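# Chapter 6: Picking Up Things That Are Not Blocks

In Chapter 5 you finished the arm, bolted it to its base and taught it to move a foam block from one taped square to another. The block was a good first object. It has flat sides, it weighs very little, and it looks the same from every direction. Few things in a house are like that.

This chapter covers the gripper and the small camera at the wrist. By the end you will have fitted both, set the closing force, and run the arm through a kitchen job with real dishes. The work takes two sessions at the bench and one in the kitchen. If you are building in a shared workshop, do the bench work there and take the arm home for the last part.

## What you need

- The finished arm from Chapter 5
- The Tunar two-finger gripper kit, or the printed version from Appendix B
- One wrist camera with its bracket and 60 cm of flat cable
- 4 short screws, M3
- A kitchen scale
- A few plastic dishes you don't mind scratching

Readers who followed the Saavedra plans have a slightly wider wrist plate. The gripper still fits, but the two inner holes must be drilled out first.

## 6.1 Force and shape

A gripper holds an object by friction. The fingers press inward, and the pads resist sliding. Press too lightly and a heavy plate slips. Press too hard and a thin plastic lid bends, and a bent lid can spring out of the fingers.

The controller on the Relton board takes closing force as a plain number from 0 to 4000. The number has no unit. It sets how much current the motor may draw before it stops closing, and two motors from the same box can behave differently at the same setting. You will find your own values in Exercise 6.2 and write them on the card inside the back cover.

Shape matters as much as force. A mug can be held by its wall or its handle. A bowl is best held by the rim. Flat, round pieces are the hardest of the common kitchen items - they have a thin edge, they turn in the fingers, and they hide whatever is behind them.

## 6.2 What the wrist camera sees

The camera rides with the gripper, so its view changes every time the wrist turns. It also looks past whatever the gripper is holding. A large object can cover a good part of the view just when the arm needs to place it.
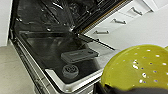

Dishwashers make a useful test at this stage because they combine tight spaces with poor contrast. A black wire rack over a dark tub gives the software little to work with, and the glossy walls add bright streaks that can be mistaken for wires. The yellow-green disc in the gripper is easy to pick out by color, but it takes up much of the lower right corner, and its small holes let specks of the background through. A program that looks for one solid patch of yellow may break it into several pieces. The white drawers bring the opposite problem, as their fronts are nearly washed out. Lowering the exposure to save the drawers would make the rack harder to find.

The Proklow vision package, which you will install in Section 6.4, lets you mark part of the view as "held object" and leave it out of the search. Before using it, you need to know how the camera is placed relative to the fingers. Section 6.3 covers mounting the bracket and measuring that offset.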